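Butterflies of the Turnport Canal Path: Project Report

Introduction

The aim was to find out which butterflies use the canal path at Turnport, and whether they care about mowing. The council mows one bank and leaves the other to its own devices, so half of the experiment had been set up before I enrolled. I had hoped for something rare. The reader should know at this stage that it did not turn up.

Method

I walked the same stretch on 40 mornings, starting at 10 when it was warm enough for butterflies and, in theory, for me. The stretch was split into 3 sections: the mown bank by the lock, the unmown bank opposite, and the bramble thicket behind the old Pridalov brickworks, which belongs to neither and has been planted by blackbirds.

Each walk took the same pace. Anything seen within a couple of metres of the path was written down, and anything beyond that was ignored, however pretty. This rule was harder to keep than it sounds. The only peacock I saw in the first fortnight sat on a fence post well outside the limit and stayed there opening and closing its wings until I left.

Small whites and green-veined whites were lumped together when they would not settle, and they would not settle. Records went into a notebook and were typed up at home the same evening.
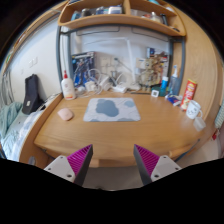 Owen read the draft at this point and asked why I had not netted the whites and looked at the underside of the wing, as the field guide tells you to. He also wanted to know whether a warm day with three sightings and a cold day with none could fairly go in the same average.

On the first point, I did try a net. The banks are steep, the nettles are tall, and the whites are better at it than I am. On the second he is right, and the results now leave out any walk when it rained or when the wind was strong enough to move the brambles.

Results

Over the whole project I logged roughly 200 butterflies, most of them whites of one sort or the other. Meadow browns came next and were almost all on the unmown bank. Speckled woods kept to the thicket, where each one seemed to own a patch of sunlight and to resent visitors. The mown bank had the whites, an occasional small tortoiseshell crossing it at speed, and a great many dog walkers.

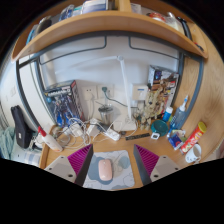
Red admirals arrived late and went straight for the fallen blackberries. One spent an entire walk on the same berry. It was entered once, although by then I felt it had earned more.

Discussion

Meadow browns lay their eggs among grasses, and the caterpillars feed on them, so a bank cut down to stubble offers little. This fits the records. It does not prove much, as the unmown bank also faces south and gets the sun first. A better study would swap the mowing over for a year. I wrote to ask if this could be done and was thanked for my interest in litter.

The thicket did far better than I expected. It is due for clearance in February, and I would suggest leaving at least the sunny edge.

The other weakness is the observer. My early sheets contain a "possible fritillary" that was, on a second visit, a comma, and before that a "comma" that was a leaf. Both have been corrected in the tables. My bicycle, Hero, had two punctures on the towpath, which accounts for the late starts marked with a star in the appendix.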